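# Rouleaux anti-peluches, bacs inox et plateaux : comment vous rangez ?

*Forum › Maison et rangement › Petit matériel*

**ferhat_t**

Bonjour à tous,

Je reprends le rangement du petit matériel dans un local partagé. Grande table claire au milieu, établi contre le mur, pas mal de passage. Sur la table on a tout le temps un bac inox, un plateau avec assiette et couverts, et des ustensiles qui traînent. En plus de ça, un rouleau anti-peluches à manche rose que tout le monde prend et que personne ne remet à sa place.

Mes questions :

- est-ce que vous gardez le rouleau dans un bac ou vous le suspendez ?
- est-ce qu'un bac inox ouvert est une bonne idée pour ce genre d'objet ?
- les couverts, sur l'assiette ou à part ?

Merci d'avance.

Ferhat Türkmen

**mirabelle54**

Suspendu. Un rouleau posé dans un bac touche le fond, la feuille adhésive colle à l'inox et ramasse tout ce qui s'y trouve. J'ai un crochet Cluken à côté de la porte, ça tient depuis deux ans.

**g_sarigul**

Pas d'accord avec mirabelle. Un crochet à côté de la porte, dans un local où il y a du monde, le rouleau finit accroché à la manche de quelqu'un. Chez nous c'est dans un bac, manche vers le haut, et le rouleau dans son capuchon. Si le modèle n'a pas de capuchon, un morceau de papier cuisson autour suffit.

Pour le bac : inox oui, mais bas. Dans un bac profond on ne voit plus ce qu'il y a au fond et on y met n'importe quoi.

Güven

**mirabelle54**

Le papier cuisson, personne ne le remet après usage. Tu le fais peut-être chez toi, mais dans un local partagé c'est fichu au bout d'une semaine.

**g_sarigul**

Alors un capuchon attaché au manche par une ficelle.

**tonton_bricole**

Les deux se défendent. Ce qui compte, c'est que l'endroit soit le même pour tout le monde. J'ai géré le matériel d'un atelier de couture, on avait une caisse Ollesus avec 300 bobines et 6 rouleaux adhésifs. Les bobines étaient rangées par couleur, ça marchait bien. Les rouleaux étaient « quelque part dans la caisse » et on les cherchait tous les jours. Le jour où j'ai collé une étiquette sur un bac à part, c'était réglé.

Pour les couverts : à part. Sur l'assiette, ça glisse dès qu'on soulève le plateau.

**ferhat_t**

Pour les couverts, je ne suis pas sûr. On sort le plateau avec l'assiette et les couverts déjà dessus, ça évite un aller-retour. Si je les mets dans le bac inox, il faut le sortir aussi, et la place sur la table n'est pas infinie.

**lise.k**

Chez nous, plateau antidérapant de chez Aksoy, couverts sur l'assiette, aucun problème en marchant. Par contre, avec un plateau lisse, je suivrais tonton_bricole. Il est comment le tien, lisse ou avec un revêtement ?

**ferhat_t**

Lisse au toucher, marron foncé. Pas de marque dessus.

**lise.k**

Alors un torchon fin ou un set en silicone sous l'assiette. Le set se rince, je préfère. Pour les couverts, en les posant bien au milieu de l'assiette tu dois pouvoir faire quelques mètres.

**tonton_bricole**

Quelques mètres oui. Avec une marche au milieu, non.

**g_sarigul**

Ferhat, tu n'as pas dit quelle taille fait ton bac. Si c'est un petit bac rectangulaire, n'essaie pas d'y mettre le rouleau et les ustensiles ensemble. L'adhésif sur une fourchette, c'est pénible à enlever, et il faut tout relaver. Prends-en 2, un pour chaque usage. Drorkunden en vend de petits qui s'empilent.

**mirabelle54**

Là-dessus je suis d'accord. Tout ce qui touche la nourriture d'un côté, tout ce qui touche les vêtements de l'autre. Et le bac du rouleau ne doit pas être sur la même table que l'assiette. D'où mon crochet, d'ailleurs.

**ferhat_t**

Je n'ai pas mesuré, mais il est petit. 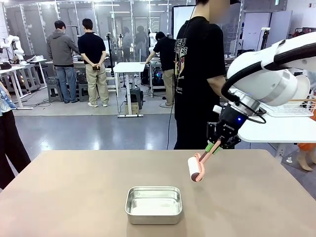
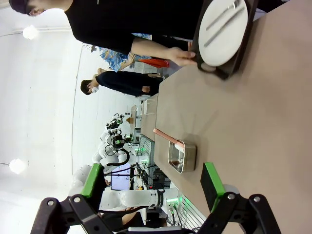
**Catégorie : Rangement et organisation › Locaux partagés**

**g_sarigul**

Merci. Sur la première, le bac est vide et le rouleau à manche rose est au-dessus de la table. Il est compact, il tiendrait sans doute dans un petit bac, manche qui dépasse. À essayer avant d'acheter quoi que ce soit.

Sur la deuxième, le manche posé en travers dépasse du bord. Pour un ustensile utilisé dans la minute, ça va. Pour du rangement, non : un coup de coude et le bac part avec.

**lise.k**

Le plateau est plus proche de ce que j'imaginais. Fourchette et couteau à peu près parallèles sur l'assiette, c'est comme ça que je les mets aussi. Je garderais, avec le set dessous.

**mirabelle54**

Je maintiens pour le crochet. La table est grande, mais avec le plateau et le bac dessus, je n'y ajouterais pas un rangement permanent. Tu as un établi à côté, mets un crochet sur le côté de l'établi, loin du passage. Güven n'aura plus peur pour ses manches.

**g_sarigul**

Sur le côté de l'établi, d'accord. C'est la porte qui me gênait.

**tonton_bricole**

Et une étiquette au-dessus du crochet. J'insiste.

**ratatam**

Je passe par là avec un autre avis : pourquoi garder un rouleau adhésif ? Une brosse en caoutchouc se rince, pas de recharge, pas de capuchon, et elle peut aller dans n'importe quel bac.

**mirabelle54**

Sur du noir la brosse laisse les petites peluches. J'en ai eu une, je suis revenue au rouleau.

**ratatam**

Sur le coton je n'ai pas ce souci. Sur la laine, un peu.

**ferhat_t**

On va rester au rouleau pour l'instant, il y a un stock de recharges à finir. Voilà ce que je retiens :

1. crochet sur le côté de l'établi, avec étiquette ;
2. petit bac inox réservé aux ustensiles, vidé en fin de journée ;
3. set en silicone sous l'assiette, couverts dessus ;
4. rien qui reste à demeure sur la grande table.

Pour le crochet, vissé ou collé ? Le côté de l'établi est peint et je ne peux pas percer sans demander.

**tonton_bricole**

Collé, alors. Dégraisse à l'alcool et attends une nuit avant d'accrocher quelque chose. Les adhésifs du commerce sont donnés pour quelque 2000 grammes, un rouleau anti-peluches en est très loin.

**mirabelle54**

Les Cluken existent en collé. Le mien est vissé, je ne peux pas te dire ce que vaut l'autre.

**ferhat_t**

Je prends un collé et je reviens dire si ça tient. Probablement en août, le local est plus calme.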